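Clovidine (toy line)

Clovidine is a line of small articulated action figures made by the toy company Hegedűs, which is based in the town of Hirkeck. The figures depict the crew, rivals and animals of a fictional river kingdom, also called Clovidine. There was no comic or television series behind the line at launch. The story was told on the backs of the cards and in a folded leaflet packed with the larger items.

Background

Hegedűs began as a maker of molded parts for model railways - mostly fences, signal arms and seated passengers - and moved into figures when orders for railway parts slowed. The first Clovidine prototypes reused the company's seated passenger as a base, and for this reason the earliest figures have a hip joint that swings forward but not out to the side. Collectors call these "bench hips." The joint was replaced with a ball type from the second series on.

The name was taken from a river on a hand-drawn map in the original pitch. The map was later printed on the inside of the ferry playset box, with several place names spelled differently from the way they appear on the cards. The card spellings are normally treated as the correct ones.

Series

The main line ran to 21 carded figures across three series. Each series had a different card color: green for the first, gray for the second and dark red for the third. The numbering runs straight through and does not restart with each series.

The first series consists of the core crew. The Ferryman, the Lamp Keeper and the Toll Captain were packed most heavily and remain easy to find. The Reed Witch was packed one to a case and is harder to locate with her cape intact. The cape is a thin vinyl that splits at the neck hole.

The second series added nine figures, among them the first animals counted as full releases. The Otter Guard is sometimes listed as an accessory because early store sheets grouped it with the boats, but it has its own card and number.

The third series was sold in fewer stores. The Drowned King, its best-known figure, came with either a smooth or a ridged crown. Neither version is marked on the card, and both were shipped in the same cases.

Vehicles and playsets

Two boats and one playset were released. The Toll Skiff holds two figures and has a removable mast. The Night Barge is larger, with a hatch that opens onto a small hold. The Ferry Landing playset came unassembled, with a sheet of stickers that were to be applied by the buyer. Complete examples with the rope still attached to the winch are uncommon, and replacement string is often the wrong thickness.

Prarkico releases

Outside its home market the line was distributed by Prarkico, which repackaged the figures on a wider card with text in more than one language. Prarkico left out the leaflets and changed some of the paint. Its Lamp Keeper has a yellow lamp where the Hegedűs version is orange, and its Toll Captain lacks silver paint on the buttons. Loose figures can usually be told apart by the mark on the sole of the left foot, which was filled in on the Prarkico molds.

A mail-away figure, the Pale Ferryman, was offered only through Prarkico in exchange for proofs of purchase. Around 400 are thought to have been sent out. It uses the standard Ferryman mold in off-white plastic with no painted details other than the eyes, so it is easily faked. Genuine pieces were mailed in a plain bag with a folded paper header.

Collecting

Carded figures are often found with yellowed bubbles, mostly from the first series. The plastic used for the gray-card figures tends to become sticky in warm storage. A short guide printed by Hegedűs recommends keeping the boats out of direct sun and washing them in water no warmer than 30 degrees Celsius. Weapons and oars were molded in the same brown plastic throughout the line and are frequently swapped between figures.

See also: Hegedűs; Prarkico variants; List of carded figure lines
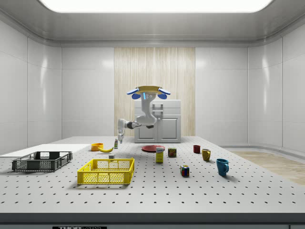
Hirkeck, October

The carded figure list has been checked against the store sheets, and the entry for the Otter Guard now uses its card number. The crown variants of the Drowned King remain under one number. Corrections to the Night Barge parts list are still open.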